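Fedberg Public Library District
Minutes of the Regular Meeting of the Board of Trustees
05/02/2025
Main Branch, Lower Level Meeting Room

Approved as corrected

Call to Order
The meeting was called to order by the Board President at 6:30 p.m. A quorum was present. The agenda was approved with one change: the item on the parking lot lease was moved ahead of the Director's Report to allow the representative of the property owner to leave early.

Approval of Prior Minutes
The minutes of the previous regular meeting were corrected to show that the motion on late fees was tabled and did not fail. The minutes were approved as corrected.

Public Comment
A resident of Talebi Road spoke in favor of longer evening hours at the Talebi Branch. The resident noted that the last bus leaves the stop across the street well after the branch closes and asked that closing time be moved to match it. The President thanked the resident and referred the matter to the Director for a reply in writing.

A second resident objected to the removal of printed newspapers from the reading room at the Main Branch. The Director stated that the newspapers had been moved to the second floor during painting and would be returned to their usual place. The resident asked that a sign be posted. The Director agreed.

Parking Lot Lease
The Board reviewed the proposed renewal of the lease for the overflow lot behind the Main Branch. The owner has asked for $225 per month, with snow removal to remain the duty of the District. Trustees asked whether the lot would be restriped. The owner's representative stated that restriping was planned but would not be written into the lease. After discussion, it was moved and seconded to accept the renewal on the condition that restriping be added to the terms. The motion carried. One trustee abstained.

Director's Report
Jérémie Joly presented the Director's Report, which had been sent to trustees in advance.

Staffing. The part-time position in Technical Services has been filled. The children's desk at the Talebi Branch remains open, and the posting has been extended. Interviews will be held as applications are received.

Catalog. The move to the Korkolex catalog system is on schedule. Staff training has been completed at the Main Branch and is under way at Talebi. Patrons will need to reset their passwords at first sign-in. A trustee asked whether holds placed under the old system would carry over. The Director stated that holds would carry over but saved reading lists would not, and that patrons would be told by e-mail and by notices at both desks. A trustee asked that the notices also be read aloud at story time, where many parents do not see the desk. The Director took note.

Building. The heating contractor, Fimix, has replaced the failed valve in the boiler room. The leak above the local history shelves has been traced to the roof drain. The affected volumes were moved in time and none needs repair. A quote for the drain is attached to the report. The Director asked for authority to spend up to $2000 on the work without a further vote. It was moved, seconded and carried to grant the request.

Financial Report
The financial report was received and placed on file. Spending on periodicals is below budget following the end of two database subscriptions. Spending on postage is above budget. The Director explained that interlibrary loan requests have increased and that return postage is paid by the District.
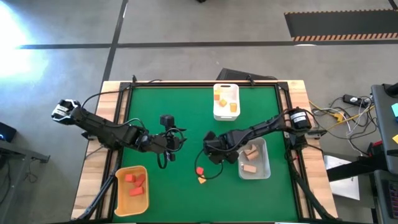
Unfinished Business
Meeting room policy. The Board resumed discussion of the draft policy. Section 4, on food and drink, was amended to allow covered drinks in all rooms. Section 7, on repeat bookings, drew the most discussion. The draft limits any one group to 2 bookings per month. Trustees were divided on whether tutoring groups should be exempt. It was agreed to leave the limit in place and to allow the Director to grant exceptions in writing. The policy was adopted as amended.

Late fees. The motion tabled at the previous meeting was taken up. It would end late fees on children's materials while keeping replacement charges for lost items. The motion carried, effective with the opening of the new catalog.

New Business
Trustees discussed the used book sale set for November. The sale will be held at the Main Branch, and unsold books will be offered to area schools before being recycled. Donations will be accepted at both branches during open hours only. Boxes left outside the doors will not be kept.

The Board reviewed the holiday closing schedule for the coming year. The draft lists 11 closing days. A trustee pointed out that the staff training day had been left off the list. The schedule was returned to the Director for correction and will be placed on the next agenda.

Adjournment
There being no further business, the meeting was adjourned at 8:10 p.m.

Respectfully submitted,
Secretary to the Board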